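# The Pultholm Cutting Board

We've been selling kitchen things for long enough to have opinions about most of them, and the Pultholm is the board we end up recommending more than any other. It's a big rectangular wooden board, the kind you leave out on the counter because putting it away every evening gets silly, and it has a groove running all the way around the edge to catch the juice from tomatoes, peaches, roast chicken and whatever else likes to run.

It measures 20 by 16 inches. We do ask people to get out a tape measure before they order (we've had a few come back!), as 20 inches sounds perfectly modest until the thing is sitting between your toaster and your stove. If you have a good clear stretch of counter, though, you'll be so glad of the room. You can chop an onion at one end, push it aside, and start on the carrots without hunting for a bowl. 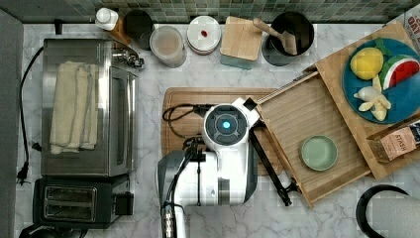 A board this size also changes how you arrange everything else. What works for most of our customers is keeping the small stuff in one row along the backsplash, with the canisters, the butter dish and a crock for the spatulas all lined up behind, and the toaster and toaster oven off to one side. Then the middle belongs to the board, and you only have to reach over it for the salt. It looks lovely on marble, by the way, and just as nice on plain old butcher block or laminate.

## Looking after it

Wash it by hand with warm water and a little dish soap, both sides, and stand it on edge to dry. Please don't put it in the dishwasher, and don't leave it soaking in the sink overnight. We oil ours once a month with Tuvatska board oil, a spoonful rubbed in with an old dish towel and left until morning. Run your finger along the groove while you're at it, that's the part people miss.

Stains from beets or berries usually lift with coarse salt and half a lemon.

## Details

- Size: 20 x 16 inches
- Juice groove on one side, flat on the other
- Sold with a 12-month guarantee against splitting
- Free shipping on orders over $100

The smaller Kiltodach board has no groove and is better for bread. It's out of stock until April.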